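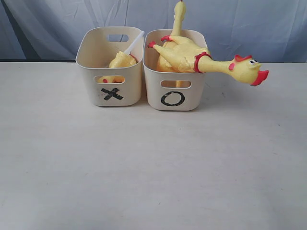
By Warren Pelkey

MacLeish has put out another update on the Stindum gas storage project, its second this year, and the start date has moved again. First gas into the cavern is now "targeted for August." The last update said the same thing about spring, in nearly the same words.

The company blames a compressor delivery. Maybe so. Compressors do run late, and anyone who has waited on one will have some sympathy. But the update also says that brine disposal is still "under discussion" with the county, and you can't wash out a salt cavern without somewhere to put the brine. That line is on page 23 of a 27-page document, well after the drawings.

Then there is the capacity figure. MacLeish says 60 percent of the working space at Stindum is "committed or in advanced talks." Those are two very different things. A signed contract pays for steel. Advanced talks pay for lunch. I asked for the split and was told it was commercially sensitive, which was also the answer last fall.

We do know that Drurthorpe signed early, for winter withdrawals. Jerkeck was supposed to be next and has gone quiet. Its own supply plan, dated 6/8/19, doesn't mention Stindum at all and leans on spot purchases for the coming winter. A utility that had a storage deal close to done would probably have said so there.

None of this means the project is dead. The geology looks fine on paper, the old well logs back it up, and there is a real need for storage on the east side of the system, where prices jump every time a cold front sticks around. But summer spreads have been thin for a while now, and storage makes its money on the gap between cheap gas and expensive gas. The update uses a spread I haven't seen in the market in a long time – and gives no source for it.

Members with acreage inside the buffer zone should read the revised easement language before signing anything. The surface access clause is broader than it was in the first draft, and the payment schedule still starts at first injection, whenever that is.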